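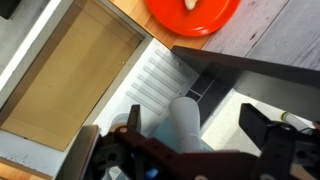
Wrist camera, pale cylinder between the fingers, ribbed board behind.

Bench notebook, toy kitchen rig
October 2019
Entry by Y. Bailly

Carried on with the remote-control demonstrations. Kinesthetic set is closed for now (see the July pages for the hand-guided runs and the notes on joint friction). Everything below was driven from the Manzano handset with the Grurnov logger running.

Start-up

Homed the arm, zeroed the gripper on the closed position, checked the tool offset against the calibration block. Offset was out by a hair in y, same direction as last time. Reseated the wrist bracket and it came back within tolerance. I suspect the bracket bolts and have put thread locker on the list. If you pick up the rig after me, check the offset before you log anything.

The wrist camera exposure was left on auto by whoever had it before. Locked it. With auto exposure the white surfaces pull everything down and the dark fingers turn into one block, so the contact moment can't be labelled afterwards. Locked values are in the Urnier config under wrist_fixed. Please leave them alone.

Handset mapping

Changed the translation mapping from base frame to camera frame. With the base frame, "forward" on the stick takes the gripper off diagonally in the wrist view and the operator spends the approach correcting. In camera frame the approach is one push and a small trim. Rotation stays in tool frame. Tried both in camera frame and lost track of wrist roll almost immediately.

Delay from stick to motion measured at 90 ms with the logger on. It is tolerable for free travel and annoying in the last part of the grasp. My own habit is to stop above the object, wait for the picture to settle, then come down. The stop shows up in the recordings as a flat section in the velocity trace, and the policy will learn the flat section if we leave it in. Two options: trim pauses in post, or train the operators out of it. I have been trimming. The Skivent script does this on a speed threshold, but it also eats the pause while the fingers are closing, and that one has to stay. Added a condition on finger motion. Needs a second pair of eyes.

Grasping

Upright objects are easy to get hold of and hard to get hold of consistently. The finger faces are flat, so anything round has one line of contact per side and will yaw if the approach is off centre. On the tapered shapes it also wants to ride up as the fingers close. Going lower helps, up to the point where the fingertips meet the surface and the arm faults on force.

Transparent things are a nuisance. In the wrist view the clear cup is an outline and not much else. The operator sees it because the operator knows it is there. I do not expect the network to be so generous. For the time being any run in which the clear cup is the target gets its own tag, so that we can train with and without.

Ribbed board: dragging a held object along the ridges gives a force ripple that the filter reads as contact. Dragging across them is worse. Operators should lift clear before any lateral move. I have written this on the sheet by the handset in capitals.
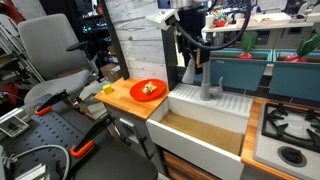 Clearances around the sink are the main constraint on how a demonstration can be driven. The tap stands behind the basin and the approach to the board has to go round it. Coming in high and descending vertically is the dull solution and the one I want everyone to use. Coming in low from the plate side is faster and looks better, but the elbow ends up in a posture from which the next move is a big one, and the trajectories from different operators then fan out badly. For imitation I would sooner have a slow route that we all drive the same way.

The back row is a secondary hazard. The planters with the radishes are outside the task volume, but the arm doesn't know that. Added a soft limit plane in front of them. The handset buzzes on the limit. Check that the buzz is enabled after a restart, as it does not persist.

Keep the plate on the wood counter. If it shifts, put it back on the reference position before the next run. Small offsets are welcome and we vary them deliberately, but they have to be entered in the log as offsets. An unlogged one is just noise in the labels.

Counts

Total accepted across the remote-control set is now 308. Rejected 9 from this session, split between force faults on the board and dropped frames on the wrist stream. The dropped frames all came in one block, and the timestamps line up with the nightly sync starting early. Moved the sync. Rejected runs are kept in the folder with the suffix _rej and a one-line cause. Do not delete them, they are handy for the failure detector.

Comparison with the hand-guided runs

First look only, nothing to quote. Hand-guided paths are shorter and smoother and the grasp point is better placed. They also have a forearm in the side view for a good part of each run, and the force channel is useless while a person is leaning on the arm. Remote-control runs are slower with more small reversals, but the views are clean and the force channel means something. For the pick I would use remote control alone. For opening and closing anything with a handle I would still start from hand guidance and replay it, recording on the replay. The replay needs the object put back to the same place to within a few millimetres, which is tedious but can be done with the tape marks.

Mixing both in one training set without a source flag gave a policy that hesitates over the target. With the flag it behaves, at least in simulation. Not tried on the arm.

To do

Thread locker on wrist bracket.
Second check of the pause-trimming condition in Skivent, particularly on short runs.
Make the limit buzz persist in the handset settings.
Re-tape the plate reference. The corner is lifting.
Try softer finger faces on the round shapes. There is a sheet of silicone in the bottom drawer of the tool cabinet, thickness unknown, measure it first.
Decide on a name for the clear-cup tag. It is currently "glassy" in half the log and "clear" in the other half, my fault.

Arm parked, brakes on, logger stopped, data copied to the 2 drives. Checksums match.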